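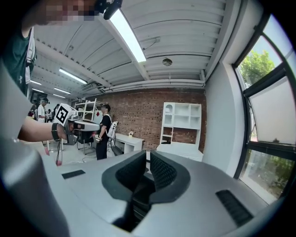 Ticket: handheld units, capture floor
Subject: Left/right pose swap after break, jaw width reading off
Opened by: Nabila Benmoussa
Assigned: Gitau Mugo
Priority: normal
Status: closed, one follow-up open

Nabila Benmoussa
Two operators on the morning shift report that the left and right handhelds trade places in the preview after they come back from break. Unit 11 also shows the jaws partly open when they are fully closed. Restarting the session clears the swap until the next break. The jaw reading does not clear. Session logs attached from Plinlow.

Gitau Mugo
Two separate faults, I think. Swap first. Do operators set the handhelds down during break, or hand them over to the next person?

Nabila Benmoussa
Both. Since the schedule change in July we rotate people between the floor and the Wodumport packing line, so a pair can go through three sets of hands in a shift. Before that each operator kept one pair all week.

Gitau Mugo
That fits. Plinlow binds left and right at login and holds the binding until logout. If the next operator picks up the pair the other way round without logging in, the labels stay with the old hands. Please try:
1. Log out at the start of break, even if the same person is coming back.
2. Pick up both units, then log in.
3. Close the left jaws twice when prompted. Check that the left trace moves.

Nabila Benmoussa
Tried on four changeovers. No swap. On the fifth the operator skipped step 1 and it came back.

Amerley Frimpong
Adding a comment from the floor. Logging out drops the operator's episode count to zero on the wall display. People skip the logout for that reason. The display is what the shift lead reads at the end of the day, and on Friday one person was asked why she had done half the work of the person next to her. She had logged out properly every time.

Gitau Mugo
Understood. The total is kept in the database, the display only shows the current login. I can switch it to shift total. Needs sign-off from Marwa.

Marwa Bouzid
Approved. Also take the names off it and show the floor total only. I will talk to the shift lead. Changeover time is paid time and should be logged as such, use code "handover".

Gitau Mugo
Display changed. Now the jaw reading. Unit 11, closed jaws, raw value is 400. Expected is below 20. Open value is 1,000, as it should be. Recalibrated twice, closed value unchanged. Pads removed: the left one was not seated fully on its mount. Reseated, closed value 11. Recalibrated again and returned to floor.

Iman El Khatib
Who changed the pads on that unit? The Grondetti sheet still has pad changes as a technician task.

Nabila Benmoussa
An operator did. There is no technician on the early shift anymore and the alternative was to leave the unit on the shelf. She followed the old printout, and the seating check is missing from it.

Iman El Khatib
Then the sheet needs to match the work. I will add the seating check and list pad changes as an operator task, with a half-hour training slot. The grade question goes to Marwa. If it is a technician task on paper and operators do it, somebody is going to ask about pay.

Marwa Bouzid
Already asked. On the agenda with El Sherbiny, no answer yet.

Gitau Mugo
Episodes from unit 11 with the bad closed value are flagged in Plinlow. Do not delete, width can be corrected by offset. Operators keep credit for them.

Resolution: logout required at each changeover; display set to floor shift total; pad reseated on unit 11.
Follow-up: revised pad sheet and training slot (El Khatib).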